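Week 4 handout: When the grip is fine and the task still fails
Instructor: Sunita Rastogi

Last time we got through the Pinham stall, and you all did great work on the timing charts. Today's fault is my favorite in the whole course, because the log looks perfect!

The job is floor tidying with two grippers. One holds the wastebasket by the rim, the other picks up litter and drops it in. The Losel controller closes the first gripper, checks the force, and reports a good hold. Then the basket tips. The grip never slips, and the controller never complains – it only knows about force at the fingers, and nothing at all about which way the opening faces. 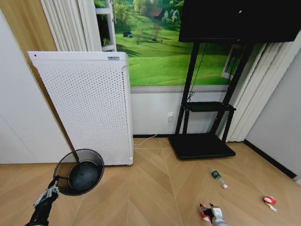
Think about what a round rim gives you. You're pinching a thin edge at one point, with all the weight hanging off to one side, so even a light basket can swing around the pinch. In the Cladano logs this happened in 13 of 50 runs, and every one was marked "hold OK." Wonderful, isn't it? (Less wonderful if the basket is full.)

The safety side matters too. After a tip, the second arm kept moving toward its old drop point for up to 3000 milliseconds. That's plenty of time to reach into the other arm's space, so the stop rule has to cover both arms.

Bautista's fix, which we'll build in lab: check the basket's tilt before each pick, and pause both arms if it's past 15 degrees.

For next class
Read the Cladano fault notes, the tilt section only.
Sketch where you'd put the tilt check in the task loop.
Bring one case where a pause would make things worse – I have a good one and want to hear yours first.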